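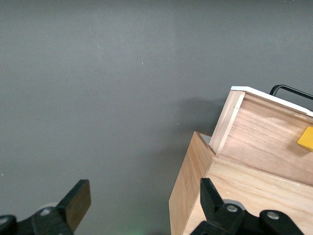 Plywood storage maker Lokula says its new desktop drawer box will outlast anything else in the office. Buyers in Prastham may want to wait and see. The box, in pale wood with its layered edges left exposed, goes on sale in February, and the first run is 3,000 units.

Lokula promises 20 years of use but backs it with a 3-year warranty – a gap the company did not explain when asked. Retailer Thygesen has ordered stock for six stores. Rival Prerkix made similar claims for its own plywood range, then dropped it. No independent test results have been published.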